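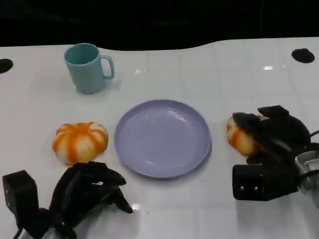 I bought the Okberg dish rack on a Monday, mostly because the old one had rusted through at the feet. The box promises room for 25 plates. I own 11 and they already look crowded, so I don't know whose plates Brandlow measured. Very thin ones, I guess.

It costs 235 at Allell, or 268 if you want the drip tray. You want the drip tray. Without it the water runs straight onto the counter, and I think it's a bit cheeky to sell the two apart.

Mugs are the weak point. The pegs lean outward, and anything with a chunky handle slides down until it knocks against its neighbor. I bent two of them back by hand and that helped, for now. 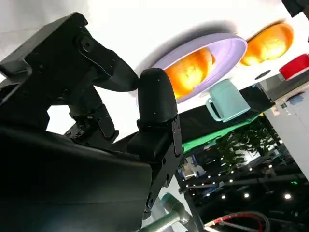 The finish is supposed to be "scuff resistant", a claim I've read on plenty of kitchen stuff and rarely seen hold up. Mine had marks on the end caps by February. Smooth black parts are the worst for this - look at the rounded black pad in the photo, with its light scuffs and pale specks of dust. A gray or white rack would hide more, but Okberg only comes in black.

It hasn't rusted, I'll give it that. The Hauksdóttir rack my sister has is uglier, cost less and holds mugs properly. I'd try that one first.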